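Jeltwood
Home / Table Care / Clistus Tabletop Paste

Clistus Tabletop Paste, 7 oz tin
In stock
Ships with 2 Du cloths
Choose: Unscented / Orange Peel
Add to cart
Add to wish list

About this paste

Hi, Chantelle Hendricks here. I make Clistus in the back half of my garage and I also write these pages, so if it sounds like one person talking at you over a counter, well, it is!

Clistus is a soft paste for kitchen and dining tables. It cleans a little, it leaves a thin layer of wax behind, and it makes a tired top feel nice under your hand again. I started making it for my own table, which came out of a church hall sale and had a film on it I could write my name in. Dish soap made the film streaky. The spray polish I had under the sink made it slippery, and then the cat's water bowl started traveling. I wanted something I could rub on after supper and forget (and that didn't smell like a dentist's office).

So I messed with beeswax and oil on the stove for a whole winter, ruined a good saucepan, and ended up with the recipe I still use. It took me 3 years to get the texture right. The early batches were either candle or soup. Now it sits in the tin like cold butter and goes soft when you work it with a cloth, and that's how I like it.

What it's good for

Sealed wood. Laminate. Painted tables, if the paint has had a month or more to get hard. Sealed concrete, sealed stone, and all those tops that are printed or textured to look like stone. I get a lot of mail about that last kind – people buy the table because it looks tough, then feel a bit let down when it goes cloudy. Most of the cloudiness I've seen is leftover cleaner, layers and layers of it, and a plain wash before you put on any paste does more than the paste does. I know I'm not supposed to say that on a page where I'm selling paste.

What it's not good for

Glass. Bare marble. Bare or oiled wood that you plan to refinish soon, since the wax gets down in the grain and your new finish won't stick. Cutting boards – I make a separate board oil called Goretti, and it's over on the kitchen page. Please don't use Clistus on a floor. Somebody's uncle did, and he's fine now, but he was pretty mad at me.

If you don't know what your table is made of, try a spot underneath or on the inside of a leg. Leave it overnight and look at it in daylight. If it looks the same or better, carry on.

How I use it

Wash the table first with warm water and a drop of dish soap. Rinse your rag and go over it again with plain water, then let it dry all the way. I do mine before bed and come back to it with my coffee.

Scoop out a bit of paste with the corner of the first cloth. You want less than you think! A lump the size of a grape does one end of my table, and my table is long. Work it in with small circles until you can't see any white, then go sit down for a while. When it looks dull, take the second cloth and buff. Go with the grain if there is grain. If there isn't, go whatever way your arm likes.

For a table that's never been waxed, I do 2 coats with a night in between. After that just top it up when water stops beading. In our house that means once in January, when the holiday company has gone home, and then again whenever I feel guilty.

If it stays sticky, you used too much. Rub it hard with a dry cloth. If it's still sticky, wipe with a little warm soapy water and start that patch over. It happens to me when I'm on the phone.

Day to day you don't need anything but a damp rag. Stay away from vinegar and anything with ammonia, which will strip the wax right off and you'll be back where you started. Hot pans go on a trivet. I can't make a wax that likes hot pans and I've stopped trying.

The cloths

The Du cloths in the box are cotton with a flat weave on one side and a brushed side for buffing. They shed some lint the first time, so run them through the wash before you use them if that bugs you. No fabric softener, please. Once a cloth is full of wax, keep it as your waxing cloth and don't wash it again – mine lives in an old bread bag and gets better every year.

Scratches, since everybody asks

Paste wax doesn't fill a scratch. It can make a faint one harder to see, mostly by taking the chalky look off the edges, and on a wood top it does that pretty well. On a gray stone-look top with a mottled finish, small scuffs get lost in the pattern anyway, but one long pale line can still catch your eye. Run a fingernail across it. If your nail drops in, Clistus won't help you, and I'd sooner you kept your money. If your nail slides over, give it a coat and see what you think. 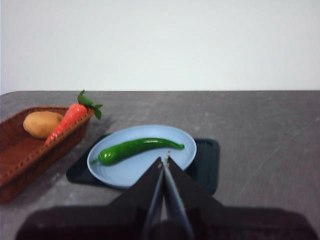
Annapurna Shenoy wrote in to say she'd put the paste on over a wax from another brand and got a greasy patch by the window that wouldn't buff out, and she wondered if she should have stripped the old wax first. Yes, and I should have had that up here from the start. Different waxes don't always get along. Take off the old stuff with mineral spirits on a rag (window open, gloves on, try a hidden spot first, and lay the rag out flat outside to dry when you're done), then wash and dry the table and start with Clistus from scratch. She also thought the lid was too tight, and I agree with her. Twist it while you lift, or use the edge of a spoon.

What's in it

Beeswax, mineral oil, a little carnauba. The Orange Peel one has orange oil too. It smells like marmalade for an evening and then it's gone. If you have a sensitive nose in the house, go for Unscented, though even that one smells a bit like honey while you're rubbing it in.

Keep the tin out of the sun. If it melts on your porch in the summer, put it somewhere cool and leave the lid on. It'll set up again, maybe a little grainy on top, and it works the same.

Shipping and returns

I pack orders in the mornings and walk them to the post office myself. If your tin shows up dented and the lid won't seal, send me a photo and I'll mail another. Opened tins can come back too, as long as you tell me what went wrong, because I really do want to know what table it was.

Local pickup is fine. Pick it at checkout and I'll email you a time.

Page updated 4/20/23 with the note on old wax.

You may also like
Goretti Board Oil
Du cloths, extra pair
Jeltwood gift card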